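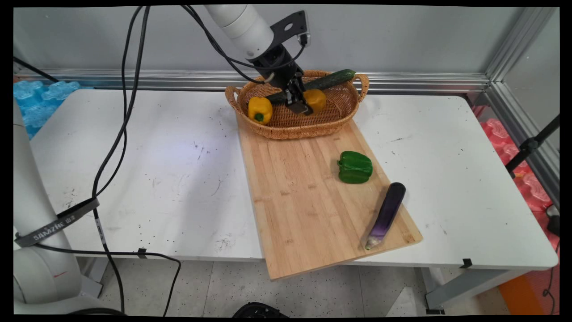

Rules for Robots: How People Stay Safe Around a Robot Arm

When you learn to ride a bike, you get rules. Wear a helmet. Look both ways. Stop at the stop sign. Robots have rules too, but there is a difference. Most of the rules about robots are for the people who build them, test them and stand near them. A robot arm can't read a sign on the wall, so people have to do the reading and then set things up properly.

This page is about those rules. It deals with robot arms that work on a table, picking things up and putting them down.

Why does a robot arm need rules?

A robot arm is a machine with motors in its joints. You have joints too, at your shoulder, elbow and wrist. When you reach for a piece of fruit and your little brother sticks his hand in the way, you stop. You see his hand, and you feel it if you bump it.

Many robot arms can't do that. If the arm has been told to move from one side of a table to the other, it may go there whether or not something is in the way. Some newer arms can feel a bump and stop. Even those need rules, because a gentle arm holding a sharp tool is still holding a sharp tool.

The other thing to know is that a robot arm can stay still for a long time and then move with no warning. A car makes engine noise and a dog usually looks at you first. An arm that is waiting for its next instruction looks just the same as an arm that is switched off.

What is a standard?

A standard is a set of rules that lots of people have agreed on and written down. There are standards for bike helmets, for power plugs and for the gaps between the bars on a baby's cot. There are standards for robots as well.

The people who write them come from different jobs. Some design robots, some work beside them, and some study how people get hurt and how to prevent it. They meet, they argue, they write a draft, and they argue about the draft. It can take years. When new kinds of robots come along, the standard gets looked at again.

A standard can't cover every room and every table, so each workplace also writes its own rules. These are often called site rules or lab rules.

One lab's rules

The Gorach workshop in Istley teaches robot arms to handle food and kitchen things. Vegetables are good practice for a robot. A capsicum (some people call it a bell pepper) is shiny and bumpy. A cucumber is long and can roll. An eggplant is fat at one end. No two are exactly alike, so a robot can't simply squeeze everything the same way.

Athina Vrettos looks after safety at the workshop. Her rules are on a sheet by the door, and everyone who goes in has to read it, even if they read it yesterday.

Rule 1. Know how far the arm can reach.
Stretch your arm out and turn in a circle. Everything you could touch is inside your reach. A robot arm has a reach too, and people call the space inside it the work area. When the arm is switched on, people stay out of the work area. If there are 2 arms at one table, both reaches count, even if only one of the arms is busy.

Rule 2. Know where the stop button is.
An emergency stop is usually a big red button. Pushing it makes the robot stop moving. Before anyone starts an arm at Gorach, they have to point to the stop button. Anyone in the room can push it, including visitors and the newest person there. You never get in trouble for pushing it.

Rule 3. Start slowly.
A new task is always tried slowly first. At the workshop, the arm's hand may move no faster than 100 millimetres each second on a first try. Get a ruler and slide your finger along 10 centimetres while you say "one thousand". That is the speed. Later on, if all goes well, it can go up to 300 millimetres each second.

Rule 4. Look after the cables.
Robots need power and they need to get messages, so there are cables. A cable needs enough slack for the arm to move, but it must not get caught on the arm or trip a person. Someone checks the cables before the arm is turned on.

Rule 5. Don't fix things while the arm is on.
If a cucumber rolls off the table, leave it. Stop the arm, wait until the person in charge says it is safe, and then pick up the cucumber. This is the rule people find hardest. When something falls, your hand wants to grab it before you have had time to think.

Rule 6. Tie it back.
Long hair, scarves, lanyards and hoodie strings can get caught in moving parts. They are tied back, tucked in or taken off at the door.

Rule 7. Write it down.
If something goes wrong, it goes in the log book. If something nearly goes wrong, it goes in the log book too. People call that a near miss.

What happens with a near miss?

One February the log book had 17 near misses in it. No one was hurt in any of them. Ubaldo Sartori, who runs the arms in the mornings, read through the list and noticed that a lot of them happened just before lunch. People were hungry and in a hurry, and they were reaching in to tidy up before the arm had been stopped.

So the workshop changed its day. The arms now stop at 11:45, and tidying up is done after that. It was a small change and it cost nothing - but it couldn't have been made if people had kept quiet about the near misses.

Rules about food

When a robot works with real food, there is another set of rules to think about. A robot's hand is called a gripper, and a gripper can carry germs just as your hand can. If people are going to eat the food, the gripper has to be made of something that can be washed well, and it has to be washed often.

At Gorach the practice vegetables are not for eating. They get picked up and put down again and again, and they go into the compost when they get soft.

Words to know

Gripper: the part at the end of a robot arm that holds things.
Joint: a place where the arm can bend or turn.
Work area: all the space the arm can reach.
Emergency stop: a button that makes the robot stop moving.
Near miss: when something almost goes wrong.
Standard: rules that many people have agreed on and written down.

Something to try

You need a partner, a table, a basket and a few vegetables. One of you is the robot and one is the operator. The robot closes their eyes and does only what the operator says, such as "hand left", "hand down" and "close fingers". Try to move one vegetable into the basket. Agree on a stop word before you begin, and make sure the robot stops straight away when they hear it.

Then swap places. Afterwards, write three safety rules for your own table and ask someone who wasn't playing to read them. If they have to ask you what a rule means, write that one again.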